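Penska
Standort Bremholm
Stellen / Technik und Betrieb

Techniker/in für Störungsanalyse und Anlagensicherheit, Greifrobotik (m/w/d)
Vollzeit, unbefristet, Eintritt ab Mai oder später

Penska betreibt in Bremholm eine Versuchsfläche für Roboter, die Kleinpackungen aus Warenträgern entnehmen und in Schalen ablegen. Im letzten Dauerlauf ist bei Griff 2,301 von geplanten 4,000 ein Finger nach einem Schutzhalt selbsttätig wieder zugefahren. Eine Mitarbeiterin hatte die Hand im Arbeitsbereich, um eine verkantete Packung zu lösen. Sie wurde am Zeigefinger gequetscht und war nach kurzer Zeit wieder im Dienst. Die Zelle stand danach still.

Die Untersuchung hat zwei Punkte ergeben. Die Greifersteuerung hat den letzten Fahrbefehl über den Halt hinweg gespeichert und beim Quittieren ausgeführt. Außerdem war die Anweisung zum Eingreifen so formuliert, dass man sie auch ohne Abschalten der Greiferversorgung befolgen konnte. Der erste Punkt ist in der Software behoben, die Anweisung gilt vorläufig in neuer Fassung. Für die weitere Bearbeitung schaffen wir diese Stelle.

Ihre Aufgaben
Störungen an den Greifzellen aufnehmen, nachstellen und dokumentieren
Protokolle der Steuerung auswerten, vor allem Halte und Wiederanläufe
Wiederanlauf nach jeder Softwareänderung prüfen und freigeben
Gefährdungsbeurteilung und Eingriffsanweisung überarbeiten
Beschäftigte an den Zellen einweisen

Ihr Profil
Abgeschlossene Ausbildung in Mechatronik, Elektrotechnik oder Automatisierung, alternativ Techniker oder Bachelor
Erfahrung mit sicherheitsgerichteten Steuerungen
Sicheres schriftliches Deutsch, Englisch zum Lesen von Handbüchern
Bereitschaft, eine Zelle auch gegen den Terminplan stillzusetzen

Der Arbeitsplatz
Sie arbeiten überwiegend an der Zelle, einen kleineren Teil der Zeit im Büro. Gegriffen wird handelsübliche Ware: Riegel, Schachteln, Gläser. Durchsichtige Warenträger gehören zum Programm, ebenso Packungen, die schräg stehen oder auf der Seite liegen.
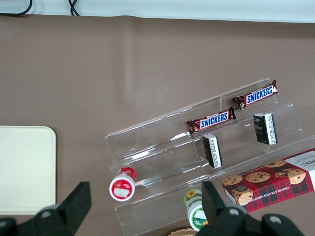 Greifer vor dem gestuften Warenträger, oben zwei Snickers-Riegel, links die Ablageschale.

Wir bieten
Vergütung nach Haustarif, Gleitzeit, keine Nachtschicht
Einarbeitung durch die Kollegen vom Prüfstand Mansour
Weisungsfreiheit bei Stillsetzungen, schriftlich zugesichert
Zuschuss zum Nahverkehr

Bewerbung
Bitte senden Sie Lebenslauf und Zeugnisse als eine PDF-Datei über das Bewerbungsformular, Kennwort Stedthorpe. Ein Anschreiben ist nicht nötig. Schildern Sie stattdessen auf höchstens einer Seite eine Störung, die Sie selbst untersucht haben. Fachliche Fragen beantwortet Killian Vasseur, Leitung Betrieb, telefonisch ab 10 Uhr über die Zentrale. Zum Gespräch gehört ein Rundgang an der abgeschalteten Zelle, Sicherheitsschuhe stellen wir.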